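Right, I have been playing Flotham every evening this month and I need to talk about it somewhere, so it's going here. It's a fishing-themed slot, free-play version only for me, and I am completely smitten with the thing.

The setting is a harbour village called Wurdale, which I gather pops up in the other games from the same studio (Tomić, small outfit, lovely artists). Five reels stuck between two jetties, tide going in and out behind them. The tide moves even when you're not spinning!

Symbols: the low ones are knots. Proper knots, all tied differently, in place of the usual tired A K Q J. Then you get the lobster, the lantern, the grumpy gull, and the lighthouse as the top payer. The gull turns its head when the lobster lands next to it and I have laughed every single time.
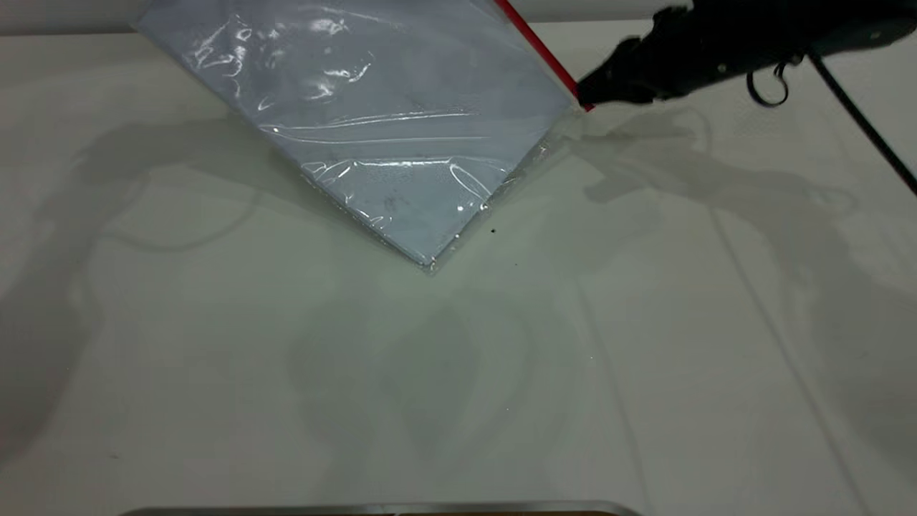 Now the bonus. You need three bells anywhere to ring in the night catch, and the whole screen goes dark blue apart from the lantern. You start with 6 free spins and every extra bell adds another. My best run kept going so long that my tea went cold.

During the night catch the lantern is wild and it drifts one reel to the left on each spin. When it drops off the far side it comes back on the right, bigger. I had it covering a whole reel at one point and was practically shouting at my phone.

Biggest win so far: 3095 coins, off a starting pot of 2000. Pretend coins, obviously, but I still took a screenshot and sent it to my sister, who replied with a thumbs up and nothing else.

Let's talk about the sound, please. No casino jangle at all. You get rigging tapping on masts, a bit of accordion that only comes in after a decent win, and a foghorn for the big ones. I play with headphones on and it's gorgeous.

If you've played Sutarau, the earlier one with the volcano and the parrots, you'll spot the same idea of symbols falling in from above after a win. Flotham does it better, I think. In Sutarau everything crashed down so quickly that I lost track of what had paid.
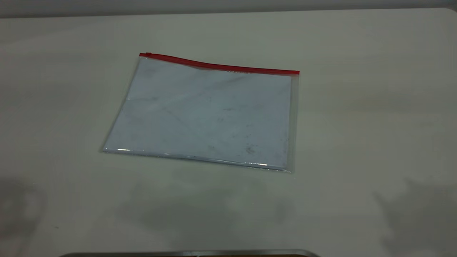
The other big feature is the tackle pouch, and it took me ages to understand it. Any hooks that land during the normal game get tucked away in there, and when it's full it opens and throws extra wilds on to the reels. My one grumble is that it's drawn in brown on a brown jetty, so on a phone you can hardly see it filling up. Give it a bright red zip along the top like the clear pouch up there and I'd spot it from the other side of the kitchen. Everything else on that screen is so easy to read, so I do hope they tweak it.

Somebody asked how often the pouch opens. For me it's been every 30 spins or so, but I've had two very close together and then a long dry patch, so don't take that as gospel. The hooks do carry over if you close the game and come back later, which I was really pleased about.

It's a bit on the swingy side, I'd say. Long quiet spells with the odd knot win ticking you along, then the night catch turns up and it all goes bananas. If you like little wins all the time you may get restless. I like the waiting, it suits the fishing. 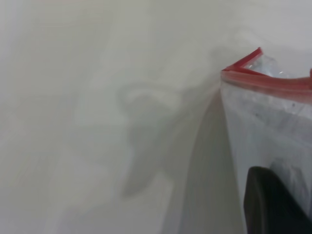 Settings are good too. There's a slow mode that takes the reels down to a gentle roll, you can turn the flashing off, and the paytable is written in normal sentences with a little drawing by each one. It even tells you what the gull is called. I won't spoil it.

Things I'd love in a follow-up: weather! A storm round, or snow on the lighthouse in January. Also more for the lobster to do, he's a star and he mostly just sits there.

Usual note from me: I stick to the free version with pretend coins and I'm happiest that way. If you do play for real money, set your limit before you start and mind that you keep to it.

Off for another go before bed. If anyone has managed to get the lantern covering two reels at once, please post it, I want to see what the gull does.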